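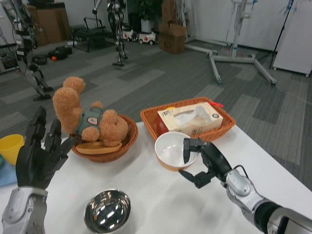

Head camera view, bowl task, both arms at the table.

Thread: Clutter in teleop demos, keep or strip?

brasslatch
We have 1,354 episodes on the bowl task so far, collected with the Plarnden teleop stack. Prompt is "put the steel bowl in the white bowl." Baskets, bear and tissue box stay on the table as distractors. Policy does fine on approach and then stalls over the rim. My colleague wants to recollect with the two bowls only. I would like to hear from people who have tried it both ways before I burn a week.

ohmgrown
Stalling over the rim is a demo problem. Look at your operators. If they hover before committing, the policy learns to hover. We trimmed idle steps at the Salminen site and the stall went away with no new data.

tern_4
Agree on checking idle steps, disagree that it explains everything. That steel bowl is mirror-like inside. You get highlights and dark bands that move whenever the arm moves. If the encoder is frozen I would suspect that first.

brasslatch
Encoder is fine-tuned, not frozen. Idle steps are trimmed at the start and end of each episode, not in the middle.

ohmgrown
Then trim the middle. Threshold on joint velocity for both arms. Don't drop steps where the hand is closing or you will lose the grasp.

quillfeather
I'd strip the table. Clutter is worth having once the base skill works. You are asking one dataset to teach the skill and the invariance together.

tern_4
Strong no. We did the clean-table version on Gruralard and the policy fell apart the first time a basket went back in. Recollecting cost more than the clutter ever did. Vary the layout instead. How often do the baskets move?

brasslatch
Every 20 episodes. The bear gets dropped back in the round basket any way it lands.

tern_4
Too rarely. Move them every 3. And move the bowls relative to each other. If the white one is always on the right arm's side, you have trained a right-arm policy with a spare arm attached.

quillfeather
Background matters too. You have other humanoids standing behind the table. Are they parked in the same spot for the whole set?

brasslatch
No, they move between sessions. I log it by hand in the session notes.

quillfeather
Put it in the episode metadata. Nobody reads session notes at training time.

brasslatch
Trimmed the middle steps on a 70 episode subset and retrained on the Titon box. Stall is shorter, still there. Shuffling the layout more often starting tomorrow, clutter stays in.

ohmgrown
Post the velocity threshold you used. Too low and it won't catch a slow hover.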